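社区 > 设备与采购 > 机械臂与自动化 > 预算和报价

打印本页 | 用电子邮件发送

双臂工作台做插拔测试，报价单上到底还缺什么？

Nathalie Sandhu

我们在Skurncombe做小家电翻新，收进来的旧机器要通电检查，合格的再清洁、贴标、出货。通电检查这一步全靠人：拿起插头，插进墙上的插排，看灯，听声音，拔下来，换下一台。忙的时候一天要过200台，检查台的两位同事轮着来，到下午手腕都不舒服。老板在展会上看了一套双臂工作台，回来以后就认定可以把这一步自动化，让我在六月之前把预算做出来。

卖方叫Sumevero，报价单只有一页半。上面列的是两条臂、两个夹爪、腕部相机、一台控制电脑、“基础软件授权”和“现场调试”，交货期写的是八周。单价我就不贴了，总数在我们这种规模的厂里算很大一笔，大到老板签之前肯定会问我：还有没有别的钱要花。我现在答不上来。

我自己对这件事是怀疑的。演示视频里，机械臂夹着插头慢慢靠近插座，插进去，画面就切走了。我问销售拔出来的镜头有没有，他说“原理一样”。我又问换一种插头行不行，他说“软件可以学习”。问学一次要多久、谁来教、教的时候产线停不停，他说这些要到调试阶段再看。我做采购八年，凡是“到时候再看”的，最后都在另一张发票上看见了。

还有几件事我没想明白，一并问：

插头这种东西，线是软的，每台机器的线长不一样，粗细也不一样，有的旧线还打着卷。机械臂夹住插头以后，线往下坠，会不会把插头带歪？演示用的插头好像根本没接着一台真的机器。

我们的插排是竖着装在墙上的，一直这么用，人站着顺手。销售说“最好改成专用工装”，但工装不在报价里。这个钱该谁出，一般要多少心理准备？

为什么非得两条臂？一条插、一条按开关，我能理解。可我总觉得多出来的那条是为了让报价单好看。

桌子用不用换？我们的工作台是木头的，老，桌沿磨毛了，桌面倒是平。销售看了照片说“建议配套台架”，台架另计。

如果各位有真正买过、付过尾款的，请告诉我预算表里哪几行是你们后来才补上的。没买过、只看过视频的朋友也欢迎，不过我会打点折扣来看。

补充：不打算裁人。检查台的同事会调去做清洁和复检，那边一直缺人手。所以请不要用“省下两个人的工资”来替我算回本，这笔钱省不下来，我们老板自己也承认。

补充二：有人私信问我是不是Classtead那边介绍的渠道。不是。Classtead只是我们租场地的园区，园区的人转过一份宣传册，别的没有关系。

Colton Petrenko

买吧，早晚都要上。现在机械臂一年比一年便宜，等大家都用了你再买就晚了。我表弟的公司装了一套，他说很好用，具体做什么的我没问，好像是搬箱子。软的线不是问题，现在都有AI了，多看几遍就会了。桌子随便找张结实的就行。

至于预算，我的建议是在报价上加一成，足够了。报得太高老板会不高兴的。

Oluwaseun Nwachukwu

付过尾款，所以我来写长一点。楼上那个“一成”请不要写进表里。

背景先交代：我在一家做电源适配器检测的小实验室管设备，我们内部把这个项目叫Mathew，名字没什么意思，立项那天随便起的。任务跟你的很像，夹起插头，对准，插入，读数，拔出。供应商不是Sumevero，所以我对这家没有任何好话或坏话可说，下面讲的是这一类双臂台子的通病，你拿去对着报价单逐行看。

先说你最关心的软线。你的怀疑是对的，插头带线和插头不带线是两个任务。不带线的插头夹在爪子里，位置基本就由夹爪决定。带了线，线的重量和卷曲会给插头一个力，方向随线的姿势变，机器一抬手，力又变了。夹得紧一些能压住，可是夹得太紧，插头外壳滑一下就歪一个角度，之后怎么对都对不进去。我们后来在指头内侧加了软垫，又在桌面上方加了一个托线的小架子，问题少了很多，没有消失。软垫是耗材，要换，要写进每年的费用。托线架是自己做的，花的是工时，工时也是钱。请你要求销售带着你们自己的旧机器做一次演示，线最硬、卷得最厉害的那几台带去，不要让他挑。

对准这件事，看相机装在哪里。腕部相机离插头近，细节看得清，可是夹着东西往前送的时候，夹爪和插头自己就会挡住一部分插孔。这不是故障，从几何上讲就躲不开。所以要么靠远一点的时候先把位置算好，最后一段闭着眼睛走，要么另外加一个从别的角度看的相机。后一种情况，多一个相机就多一个支架、一根线、一次标定，报价单上写“腕部相机”四个字，不等于够用。你要问清楚：最后一小段路，系统到底看得见什么，看不见的时候靠什么，有没有力的反馈，插歪了会不会停。最后这一问最要紧。插歪了不停，坏的就是你的插排或者客户的插头。 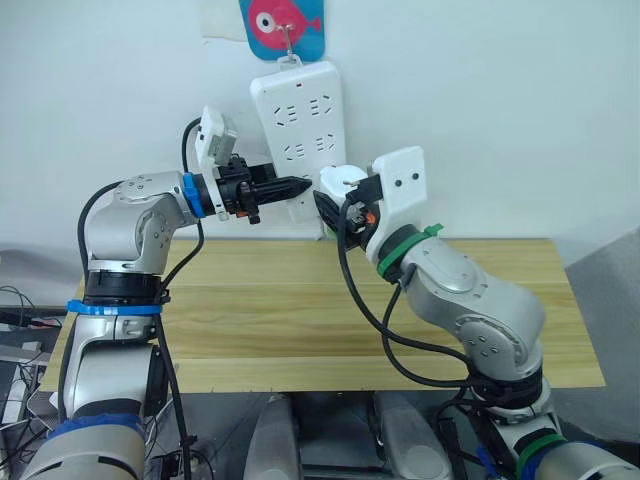
双臂台面上的插头与插座作业：右侧夹爪夹着插头，插排竖装在墙上

像这种布置，两个夹爪的末端几乎碰到一起，都挤在插排前面那一小块地方。买之前很少有人为这个位置留预算，我们也没有。两条臂各自能伸多远，规格书上写得漂亮，真正的活都在中间这一块里干，而且肘部、支架、相机和外面绕着的黑线都要跟着挤进去。请供应商给你的，应当是两条臂同时在插排前工作的可用范围，单臂伸展长度对你没有用处。我们的台子第一次装的时候，两个底座靠得太近，一条臂在够高处的插孔时，另一条必须先退回去让路，一来一回，时间全花在让路上了。后来把底座拆了重新钻孔，供应商派人来标定，上门费按天收。那一笔就是我后来补进预算表的第一行。

再说线缆。臂上的线如果是沿着外面走的，会有一个一个的弯，动作的时候弯跟着甩。挂到东西，被夹到，接头处反复折，都是早晚的事。外置走线有外置走线的好处，坏了好换，可是你要问：备用线卖不卖，多少钱，是不是专用接头，换完要不要重新标定。我问我们那家的时候，销售说“线不会坏”。第一根坏在调试阶段，他本人在场。

你问为什么要两条臂。我的看法：通电检查这个动作，一条臂插，另一条臂扶住机器或者按开关，这个理由成立。如果机器已经放在固定的托盘里，开关位置也统一，那第二条臂大部分时间在看热闹。你们收的是旧机器，型号杂，开关有的在侧面，有的在底下，有的要长按，我倾向于认为第二条臂有用，但这个用处要由供应商证明。办法很简单，请他把同一个任务分别按一条臂和两条臂报价，并且写明每一种能完成哪些型号。他要是只肯报两条臂的价，你心里就有数了。

插排竖着装在墙上，原则上没有问题，我们也是竖装。要注意的是它固定得牢不牢。人插插头，插排晃一点，手自己就跟着过去了，机器不会。哪怕是挂着的、能晃一点点的插排，人用多少年都没感觉，机器第一天就要报错。所以至少要把它锁死在墙上或者一块板上，上下左右都推不动。另外，多标准的那种插孔，什么插头都能往里塞，人觉得方便，对机器来说反而麻烦，孔形宽松，插头进去以后姿态不固定，接触好不好也难讲。要是你们的插头种类其实有限，换成单一标准的插座，一种一排，会省很多事。这一项的材料费很低，花钱的是电工和停工。还有一点，插排本身会磨损。人一天插200次和机器一天插200次，磨法不一样，机器总是从同一个方向、以同样的偏差顶进去，磨的也总是同一边。把插排当耗材，定期换，换完以后要核对位置。

桌子。木桌能不能用，取决于臂是不是装在桌子上。如果臂有自己的底座，桌子只用来放东西，那你那张老木桌留着就行，桌沿毛一点不碍事，别勾线就好。如果臂要固定在桌面上，那就别省，木头会随着季节胀缩，螺丝会松，今天标好的位置过一阵子就偏了。销售说“建议配套台架”的时候，你就问他底座装在哪里，答案出来了，要不要台架也就出来了。“建议”两个字在合同里一文不值，要么必需，写进总价，要么不必需，删掉。

下面是我们预算表里后来补上的东西，按当时让我难受的程度从重到轻写，不一定适合你：

工时。我们的人教机器做动作，要有人遥控着一遍一遍示范。为了让它学会插一种适配器，我们录了1,033次示范，还要挑，歪的、犹豫的、掉了插头的都得删。供应商的“现场调试”只包含一种插头，其余算客户自己的。录示范的是我们自己的检测员，录的时候他们不能干正活。这一笔没有发票，所以预算表上没有人写，可它比任何一张发票都大。你们型号杂，请一定问清楚，换一种插头要不要重新录，录多少，谁录，不合格的谁挑。

第二年的软件费。“基础软件授权”，请问基础到什么程度，到期之后机器还动不动。我们那家到期后能动，但不能加新任务。这个区别在报价单上看不出来。

夹爪指头。原装的是细长的尖指头，适合演示，不一定适合你们的插头。换指头要画图、加工、试、再改。我们改了好几版。

隔离和安全。只要有人会走到臂能够到的范围里，就要有风险评估，要有急停，多半还要有挡板或者扫描仪。你们现场还带着市电，机器夹着金属插脚往带电的插孔里送，这跟搬箱子完全两回事。先断电后插入，插到位再通电，这个联锁得有人做，做完还得有人签字。供应商通常会说这是客户现场的责任，我没见过哪家主动报这一项的。请你把电工和安全评估的人提前叫来，不要等机器到了再叫。

备件和停机。坏一条臂，整个台子停。问返修周期，问停的时候有没有替换机，别接受“尽快”。

运输、卸货、上楼。听着可笑，我们为了电梯尺寸多付过一次钱。

保险。机器放进来，财产险要改，市电自动作业可能还要单独告知保险公司。先打电话问。

付款和验收，我认为比价格更值得你吵。宣传里的成功率，问清楚是怎么数的：插头是预先放好的，还是从一堆线里拿起来的；插进去算成功，还是插进去、读到电、再拔出来、放回原位才算。我们的合同第一稿写的是“完成插入动作”，照这个写法，插头顶在插孔外面也算完成了动作。后来改成了从取插头到放回插头连续做一整班，八小时，中途人只许换料盘，其余的介入一次记一次失败，用的机器由我们随机抽。供应商很不情愿，谈了很久。尾款压在这一条上。第一次验收没过，第二次过了，要是没有这一条，第一次的时候钱就已经付完了。

节拍也要写。你一天200台，八小时，你自己除一下就知道每台能用多久，看起来很宽裕，慢臂也赶得上。可是别忘了这中间还要上料、下料、等机器预热、读数。插拔本身只占一小段，自动化的恰好也就是这一小段。旧机器谁搬到台子前？线谁理出来？还是那两位同事。所以你要先回答一个问题：他们手腕不舒服，到底是插拔弄的，还是搬机器弄的。这个问题不用买机械臂就能查清楚。

我不劝你不买。我们那台现在每天在用，做固定的几种适配器，做得还行，慢，但是稳定，夜里也能跑。换新型号的时候大家还是会叹气。如果重来一次，我会先租，或者先付钱做一次试点，只付试点的钱，用自己的样品，过了再谈整套。愿意做试点的供应商，价格可能贵一点，我宁可贵一点。

Nathalie Sandhu（提问者回复）

谢谢Oluwaseun，这正是我要的。今天上午照着你说的给Sumevero写了邮件，问了三件事：底座装在哪里，单臂能不能单独报价，换插头谁来录示范。第一件回了，说底座装在台架上，台架“强烈建议”。后两件说要请工程师来答。

手腕那件事我去问了同事。她说最难受的是搬带底座的那种大机器，插插头倒还好，只是插排靠下的孔要弯腰。这句话我记下来了，还没敢告诉老板。

Colton，谢谢，你表弟的搬箱子我先不参考。

Raymonde Gosselin

我是从另一边看这件事的，给几家小厂做过设备审价，看过不少这样的一页半报价单。Oluwaseun讲的技术部分我不重复，补充一下表怎么做，还有他那里我不太同意的一处。

预算表不要只做一列。做三列：供应商书面承诺的、供应商口头说包含的、没有人提过的。第二列全部要求书面确认，确认不了的挪到第三列。第三列每一行都填一个数，填不出来就写上去找谁问、什么时候要答复。老板看到第三列的长度，自己会明白，比你去跟他辩论“这个东西行不行”省力气得多。我见过的情形，第三列里最常见的是安全、工装和自己人的工时，跟上面讲的一致。

交货期八周，请问从哪一天起算。从下单，从收到定金，还是从“技术方案双方确认”起算？最后一种等于没有交货期，方案确认可以拖任意久。再问一句，交货是指货到门口，还是调试完成。合同里这两件事常常用同一个词。你们老板要六月前把预算定下来，那是他的时间表，供应商的季度末也可能恰好在那附近，别让两个时间表合在一起来催你。

回本怎么算，你已经说了不省人，那就更要老实。可以算的有：检查漏检减少带来的退货减少，前提是你手头有现在的退货记录；同事调去清洁和复检以后那边多出来的产量，前提是那边确实有活在等；还有伤病假。不可以算的有：“提升企业形象”，“为将来扩展做准备”。后面这两样我每次都在申请书里看见，每次都划掉。要是划掉以后回不了本，那就是回不了本，如实写上去，老板愿意当成试验来花，那是他的权利，但预算科目要换成试验，别放在产线设备里折旧。

我不太同意的是租。Oluwaseun说先租，对他那种固定品种的实验室也许合适。你们型号杂，租期短的话，大半时间会花在调试上，还没看见产出，租期就到了，然后你会因为已经投进去的工时舍不得退。我见过这样被套住的。付费试点我赞成，试点要在供应商那边做，不要在你们那边做，机器不进门，退起来就容易。样品由你们带去，带走。

另外请拿一个不用机械臂的方案来比。你们的动作是往固定的插排上插，那么让插排不动、人不弯腰，有没有更便宜的办法？把插排挪高；给每个机型的托盘预先接好一段短的转接线，托盘推进去，后面的接头自己对上，通电，推出来。人只在一边把旧机器的插头插进转接线的插座里，坐着就能做。这样的滑轨加对接头，本地做工装的就能做，价钱跟双臂台子完全不在一个级别上。它看上去没有机械臂好看，展会上也没有人展。审价的时候，没有对照方案的申请我一律退回去，你们老板未必这么严，你自己可以这么严。

还有二手价。机械臂本身还能卖，台架、工装、录好的那些示范，卖不掉。把总价拆成“卖得掉的”和“卖不掉的”两堆，很能说明风险在哪里。通常卖不掉的那一堆，正好是报价单上没写的那一堆。

Mackenzie Desjardins

只说一点，没人提到：数据归谁。你们的人录的示范，合同里常写着供应商可以拿去改进产品。这不一定是坏事，但那是你们出工时录的，可以拿来谈价。再就是相机一直开着，会拍到操作的同事，录之前要跟人家说清楚，我们这里因为没说，闹过一次。

Nathalie Sandhu（提问者回复）

Raymonde的三列表我已经做了，第三列一张纸放不下。滑轨那个方案我找了Classtead园区里一家做工装的来看，师傅在检查台前站了一会儿，先问的是为什么插排装得这么低。没人答得上来，装的时候就在那里了。

Sumevero的工程师也回信了。单臂可以报价，但说“不推荐”。示范由客户录，他们培训一天，归属条款可以谈。付费试点在他们那边做，可以，样品我们带。验收那一条他们不同意连续八小时，还了一个“连续若干次”，次数空着没填。我把Oluwaseun的原话改了改又发回去了，现在等答复。

插排下周先往上挪，电工已经约好，钱从维修费里出。

Oluwaseun Nwachukwu

“若干次”不要签。让他们填数字，填完你再看用的是谁的样品。培训一天也偏少，问一下第二天怎么收费。

打印本页 | 用电子邮件发送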